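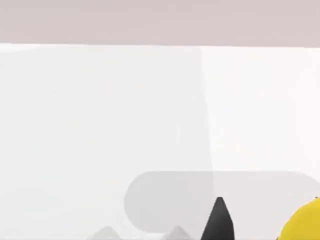 A plain white surface, brighter on the right.

Heating Oil at Home: Tank and Budget Tips

Check the gauge on the same day every week. Saturday morning works for most households. Write the reading on a card taped near the furnace, along with the date and the outdoor temperature. After a month you will know how fast you burn through a tank in cold weather, and you can order before you get low.

Don't wait for the needle to hit a quarter. Small dealers such as Leitner run behind after a cold snap, and an emergency drop costs extra. Ask what the minimum delivery is. Many trucks won't come out for less than 100 gallons, and the price per gallon often falls at 200.
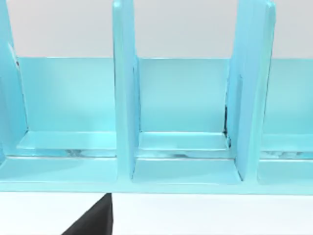
Keep your delivery slips in one place for the whole season. Match each one against the bill — the gallons, the price and the delivery fee. We once caught a charge of $289 that belonged to another address on the Kulstead route.

September is a good month to compare prices. Call 2 dealers and ask each for the cash price and the capped price. A cap costs more up front, so read the fine print on what happens if the market drops.

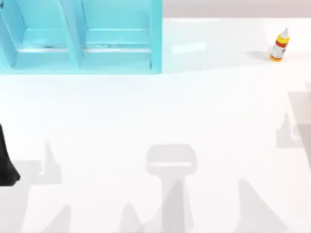

Look under the tank with a flashlight when you take your reading. A damp spot on the floor or a strong smell means a call to the service company that day. Wipe the fittings with a dry rag first so you can tell new oil from old grime.

Change the filter once a year and bleed the line afterward. Keep the vent pipe outside clear of snow and leaves.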